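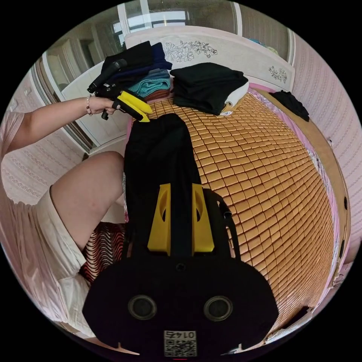 Robot Learning from Demonstration
Handout 6: Collecting data with hand-held grippers
Revised August 2018

6.1 Purpose of the method

A robot that is to handle clothing must be shown a great many examples. Driving a full robot arm from a distance is slow, and the arm can seldom be taken into a home. In the method studied here, the demonstrator holds a gripper in each hand and carries out the task directly. A wide-angle camera on the tool records the work from close to the fingers, so that the view resembles the one a robot would have when fitted with the same tool.

The main case for this unit is the Utier set, which contains 1317 demonstrations of household tasks recorded in over 40 homes. Students should read the Steinarsdóttir report before the seminar, in particular the section on cloth.

6.2 Two-handed work on cloth

Garments have no fixed shape, and most folds need two points of contact. The position of each gripper must therefore be known in relation to the other throughout the recording. Each unit carries a printed code and number on its housing – 0147 on the nearer one in the view below – and the second gripper, held over the bed mat, is in sight at the same moment. Where one tool leaves the view of the other, its position has to be estimated from the room itself. Repeated patterns, such as the rows of small tiles in a woven mat, may be mistaken for one another by a tracking system.

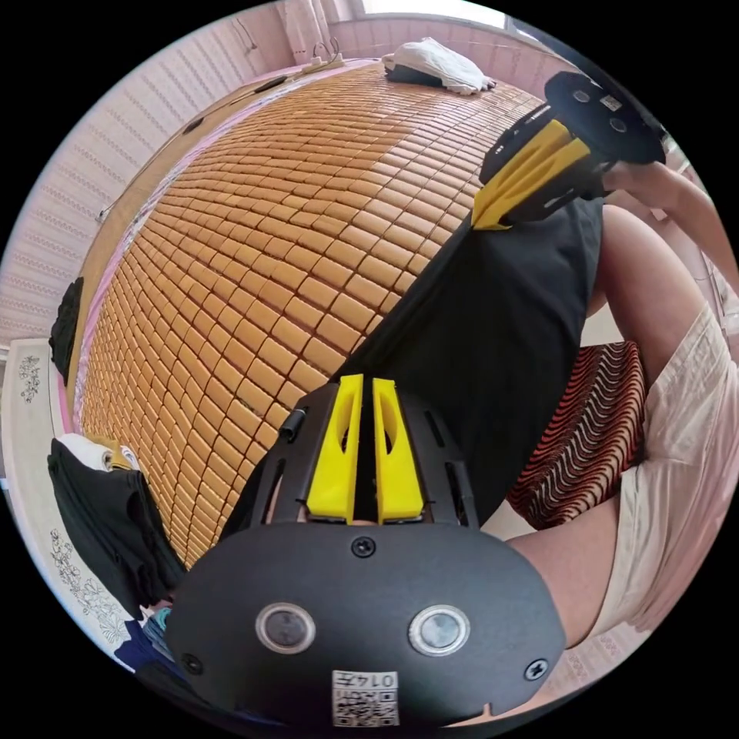

6.3 Known limits

Dark cloth shows few creases, and a bright window behind the work can reduce contrast further. The wide lens also bends straight edges, and this must be corrected before distances are measured. Lastly, a person can reach in ways that a fixed arm cannot. The Trokard planner is used to discard any path outside the range of the arm.

6.4 Preparation for the seminar

Bring written answers to the following 2 points.

Explain how the relative position of two grippers could be recovered after one has been out of view.

State which parts of a folding task you would expect to fail when the Gornton arm replaces the human hand, and give your grounds.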